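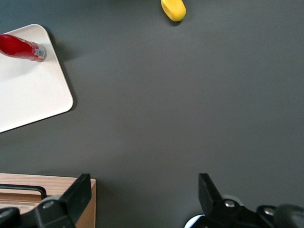
Marichka Vakulenko holds that a team should not be permitted to write "the arm failed" in its record, on the grounds that the phrase conceals whether the fault lay in the program, in the position of the object, or in the instruction given by the person at the keyboard. She raised the matter at the opening of the session and asked that it be entered here. It is entered, and the rule is adopted for the remainder of the term.

**Course diary, Skillum student project, Section 2**
**Tuesday, February 23, 2021**

The section met at the usual hour. Present were Marichka Vakulenko, Arsen Palamarchuk, Lesia Fedoruk and Markos Chrysikopoulos. Valentyna Tymoshchuk joined after the first set of runs, having been detained by an examination in another department. Masks were worn throughout, and the keyboard was wiped at each change of operator.

The work of the day was the tidying task, which the section has named Tandidero and which it intends to enter in the Ojala student round in March. The rules of that round were read aloud again at the request of Mr. Palamarchuk. A team is given a table with several household items on it and a place assigned to each. The arms must bring every item to its place within 600 seconds. A team may stop its own run at any time, and a stopped run is scored on what has been placed up to that moment.

The reading settled one dispute and started another. It had been assumed that the item in the tray at the start of a run could be counted as already placed. Ms. Fedoruk pointed out that the rules say "brought to its place," and that an item which has not been moved has not been brought anywhere. Mr. Chrysikopoulos did not agree. The undersigned has written to the organizers for a ruling, and until one is received the section will practice the stricter reading, under which the bottle is lifted and set down again.

For the practice arrangement the section kept the bottle, the lemon and the snack box, with the tray and the small drawer cabinet as the two possible destinations. There was a proposal to add a folded cloth. It was declined for the present. The cloth occupied most of a session earlier in the term and taught the section very little that it could use.

Mr. Palamarchuk then reported on the grasp settings. The lemon has been the most dependable item and the bottle on its side the least. When the fingers close slightly off center the bottle rolls, and the next attempt begins from a position the program has not been told about. He has rewritten the approach so that the arm comes down more slowly over the last part of its travel. Ms. Vakulenko asked what this would cost in time. He did not have the figure with him and has undertaken to bring it.

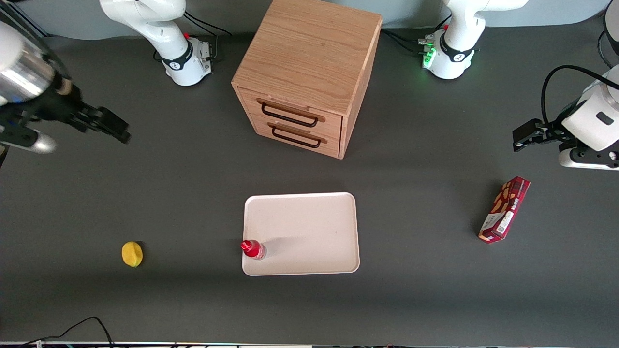 The division of labor between the two arms occupied the greater part of the discussion that followed. At present the nearer arm takes whatever item lies closest to it, and the other waits. Ms. Fedoruk considers the waiting wasteful and would have one arm open a drawer while the other is still carrying. Mr. Chrysikopoulos replied that the arms would then share the space in front of the cabinet, and that he would want to see a slow rehearsal first, with a hand on the stop control. Both positions were thought reasonable. A slow rehearsal is set down for the next meeting, with Mr. Chrysikopoulos at the control and no one else leaning over the table.

Ms. Tymoshchuk, on arriving, took over the record. She observed that the file now holds 1,091 entries from the start of the term and that the earliest of these are of doubtful use. Several give an outcome with no starting arrangement, and in one run of entries the left and right arms have plainly been exchanged. The confusion is an old one in this section. Some members name the arms as seen from the front of the table, and others name them as the machine would. It was resolved, after more conversation than the undersigned had planned for, that the arms are to be named from the machine's side in every written record, and that a strip of tape bearing the correct word shall be fixed to the operator's desk. Ms. Tymoshchuk will correct the older entries where the correction is certain and mark the others as unclear.

Forty-two is the number of full runs the section has promised itself before the Ojala round, and it was asked whether a run abandoned partway should be included in that number. The undersigned ruled that it should not. Mr. Palamarchuk wished his disappointment noted.

A matter of conduct must also be recorded. During the second set of runs an item was straightened by hand while the arm on that side was under power. No contact occurred. The member concerned acknowledged the error at once and has read the relevant page of the Kirkov safety handbook aloud to the others, as the course rules require. The undersigned adds that the temptation to reach in is strongest when a run is going well, and that the page might usefully be read by all members before the round, including those who believe they know it.

On the written report, the drafts received so far are too long in the introduction and too short where the method is described. Ms. Vakulenko's section on the drawer handles is the exception. She explains the choice of pulling angle clearly enough that a student from another group could repeat the work, and she sets out the angles that were tried and given up. The remaining members are asked to read it before revising their own pages. Mr. Chrysikopoulos asked whether he might include a paragraph on the history of the parallel gripper. He may, if it is a short one.

The final part of the session was given to practice in speaking. Each member will have to answer questions from the judges without help from the others, and Ms. Fedoruk, who wrote most of the motion program, is the least willing to talk about it. She gave her explanation of the drawer routine twice. The second version was considerably better, and she has agreed to give it a third time to a group outside the section.

Carried over to the next meeting:

- the time cost of the slower approach (Palamarchuk)
- slow rehearsal with both arms moving (Chrysikopoulos, Fedoruk)
- correction of the older entries (Tymoshchuk)
- revised report pages from all members except Ms. Vakulenko
- reply from the organizers on the item in the tray, if received

The arms were powered down and the room key returned to the front office.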